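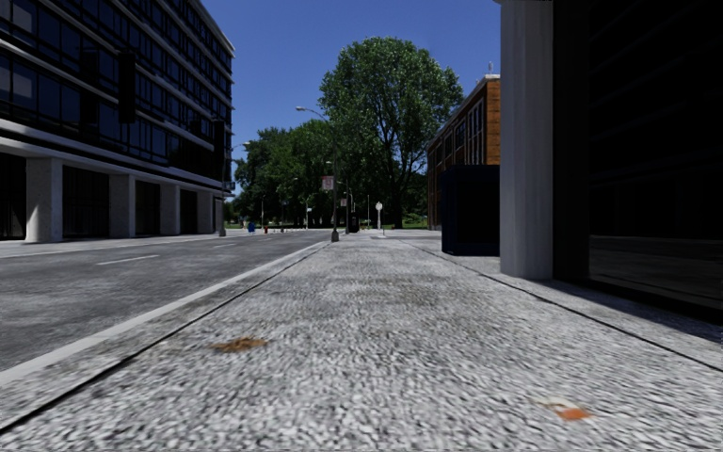
Visit to Broruvum: what I learned before we spend the money

I work in purchasing at Janden, where we plan the small deliveries between our pharmacy stores and the clinics near them. Our management wants to try sidewalk robots next year, and I was asked to go to the open day at Broruvum and come back with figures. I am not an engineer, so please read my notes with this in mind.

The open day took place in the old printing hall behind the railway yard. I arrived early and was given a badge with my name spelled wrong, and a coffee which was very good. In the front part of the hall they had the vehicles, and in the back part was the simulation room, with long desks and many screens. I had planned to stay with the vehicles. In the end I spent most of the morning in the back.

Senan Rafferty, who manages the simulation group, showed us a street they use for practice. It is a sidewalk beside a road, with a large glass office building across the road and trees at the far end. The view is low, near the ground, the way a small vehicle would see it. He explained that before a robot goes outside at a customer's place, the software drives many virtual trips on streets of this kind. When a trip goes badly, they change something and run it again, and no curb or wheel is damaged.

I asked him what this costs, because in our budget draft there was no line for simulation at all. He was patient with me. The license from Virkiletti is paid by seat and by year, and the computing time is charged separately. A customer with a small fleet does not need own seats, he said, but should expect to pay for the first preparation of the route. In our case he would plan 146 hours of engineering work for the route I described, and this includes the reports. I wrote the number down and underlined it.

Then we went to the vehicles. Broruvum does not build them, it buys the base from Hegarty and adds sensors and software. Agnese Kļaviņa from the service team took us around. I liked her way of speaking, very direct. Her advice on the budget was to begin with the things that are easy to forget:

Charging places, with the electrician's work and not only the charger.
Spare wheels and spare lids. The lids suffer more than the wheels.
A dry room for storage near the route, with a door wide enough.
Insurance, which must be asked for early because some insurers answer slowly.
The hours of our own people who will open the lid, load, close it and answer the phone.

The last one made me think. In our draft we had counted the robots as if they work without anyone. She told us that one of their customers has made more than 300 deliveries with a person walking behind the vehicle, and that this person's salary was the largest cost of the whole trial. We had planned zero for this.

After lunch there was a talk on buying or renting. I had expected a sales talk, but it was quite sober. Renting is more expensive by the month, and the supplier takes the machine back if the model changes. Buying makes sense when the route is stable. Our route will probably change when the new clinic opens in September, so I am now for renting in the first year -- my colleagues in finance may see it differently.

I went back to the simulation room before leaving, as I wanted to know who owns the practice street when it is finished.

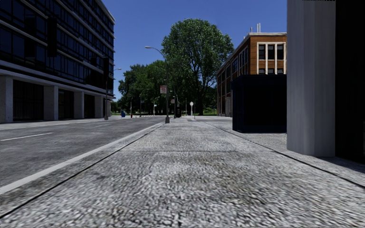 If we pay for the preparation of our route, can we take the simulated street to another supplier later?

The street model belongs to the customer if this is written in the order, but the driving software and the test reports in their tool stay with Broruvum. It is best to ask for the model in a common file format and to have the format named in the contract.

I will add this sentence to our request for offers. I will also ask for the price of a change, for example when a sidewalk is closed for works and the route must go on the other side of the road. Senan could not give me a fixed price for that, he said it depends on how much must be modeled again.

For our plan I now propose 2 vehicles on rent and 4 months of trial, with the walking person included from the first day. The preparation of the route gets its own line. Storage I have left open, as I must first measure the room behind the pharmacy store, and the door there is rather narrow.

The offer from Broruvum should be with us by 30th November. Colleagues who want to read the service price list can ask me for a copy -- it is long, but the pages on batteries are worth the time. The parking at the hall is small, so if someone goes to the next open day, take the tram and walk from the railway yard.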